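El elogio justo y otras gimnasias de la crianza

Mi hija llevaba 4 minutos intentando abrocharse un zapato cuando le dije que era una campeona. Levantó la vista, miró el zapato, que seguía abierto, y me preguntó: «¿De qué?». No supe contestar. Desde entonces me fijo en cómo elogiamos a los niños, y he llegado a la conclusión de que lo hacemos como quien echa sal sin probar el guiso.

En el parque de Vurnard, donde paso más tardes de las que quisiera, el «¡muy bien!» suena con la regularidad de una alarma de coche. Muy bien por bajar del tobogán, tarea de la que se ocupa sobre todo la gravedad. Muy bien por beber agua. Una tarde de marzo oí a un padre felicitar a su hijo por estornudar, y lo peor es que me pareció un buen estornudo.

La librería Isano, la de la esquina, dedica a la crianza un estante entero que visito con la culpa de quien entra en una farmacia a pesarse. Salí de allí con tres libros. Uno pedía elogiar el esfuerzo, otro describir sin juzgar y el tercero callarse, que es el consejo más barato y el que más páginas necesitaba.

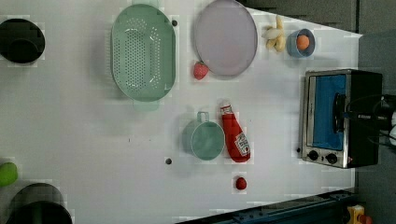 Empecé por describir. «Veo que has usado mucho azul», le dije a mi hija ante un dibujo. «Claro, es el mar», respondió, con la paciencia que se reserva a los turistas. Al tercer día de informes meteorológicos sobre sus obras me pidió que mirara con la boca cerrada. Había llegado por su cuenta al tercer libro.

Me apunté entonces al taller de Cele, una escuela de familias que se reúne en un local con sillas de párvulos, de modo que los adultos debatimos sobre autoridad con las rodillas a la altura de las orejas. Fueron 90 minutos. Nos pusieron deberes: pasar una tarde entera sin elogiar nada y anotar cada vez que la frase nos subiera a la boca. Mi hoja se llenó antes de la merienda. Descubrí, además, que casi todos mis elogios servían para otra cosa: para terminar una conversación, para que se diera prisa, para poder volver al teléfono.

Eso me dolió más que lo del zapato. «Qué bonito, cariño», dicho sin levantar los ojos, es un acuse de recibo. Los niños lo notan enseguida. Mi hija ha aprendido a esperar, con el papel en alto, hasta que la miro de verdad, y solo entonces empieza a explicarme quién vive en cada ventana.

También probé Fadix, una aplicación que envía cada mañana una frase estimulante para decir en casa. La primera fue «Confío en tu proceso». Se la dije a las ocho menos cuarto, delante de un tazón de leche, a una persona de 6 años que buscaba un calcetín. La borré antes de comer.

Ahora intento preguntar. Qué parte le ha costado, si lo haría otra vez, dónde va el perro que ayer estaba en el tejado. A veces me contesta durante media hora y a veces dice «no sé» y se va. Los «muy bien» se me siguen escapando, sobre todo cuando estoy cansada, y ella los recoge sin rencor. El otro día conseguí aparcar a la primera en nuestra calle, que tiene su mérito, y desde el asiento de atrás oí: «Veo que has girado mucho el volante, mamá».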